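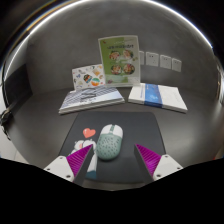
Desk-tidying with a hand-held gripper: a computer mouse on its mat, books and a menu card behind.

Can it clear a desk yet?

Tidying a desk is a poor advertisement for human intelligence. Most people do it while thinking about lunch. For a machine it remains a mixed bag of small problems, and the state of the art is best judged by which of them have been dealt with and which have been moved to a later slide.

The first is grasping. A computer mouse is a fair test object: rounded, light, made to slide, and with few flat faces to hold. Rigid jaws need to meet it squarely or they push it away. Ribbed fingers that bend around whatever they press on are more forgiving, and a few millimetres of error in the approach can be absorbed by the finger with no help from the software. On single, well-separated objects of this size, grasping is close to being a solved matter.

The second is knowing what to do next. A mouse on a mat may already be in its proper place. A menu card standing behind a pair of books may be litter or may be wanted at noon. No camera settles that question, and most demonstrations avoid it by giving the machine a fixed list.

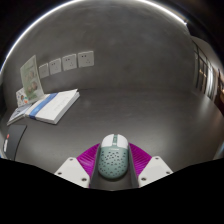
Drindbridge, April

Mirela Trindade runs the desk trials at Plakerov, a small firm that trains arm controllers on recordings of people doing the job by hand. The person holds the gripper, moves the mouse or the book, and the recorded motion becomes training material. The method is cheap. It also captures the small corrections people make without noticing, which are tedious to write down as rules.

Her current set holds 2,000 recordings of desk work. Of these, 127 were thrown out, mostly for hesitation. "If the person dithers, the arm learns to dither," she says. "It's very faithful about that."

The trained controller was then given 100 attempts at one chore: pick up the mouse, set it down beside a book, let go. Trindade will not publish a success rate until the trial has been repeated on a second table. She will say that failures bunch at the release. The fingers open, one side clears a moment before the other, and the mouse turns a few degrees. For tidying this hardly matters. On a packing line it would.

Books are worse. A closed book lying flat offers a thin edge and a good deal of weight, and the usual human trick is to drag it to the side of the table and take hold of the overhang. The Plakerov arm has the trick in its recordings but uses it unevenly. Thin booklets, which bend, are not yet attempted — Trindade lists them under "autumn".

Two other approaches are worth watching. Leclerc uses suction, which is quick on smooth covers and of little use on a perforated shell. Bendico sells a two-armed bench unit for shop counters, slow but steady, and asks the customer to mark out where everything belongs before it starts.

A buyer wanting one known item moved to one known spot can have that now, at a price. A buyer wanting a clear desk will still be doing the booklets by hand.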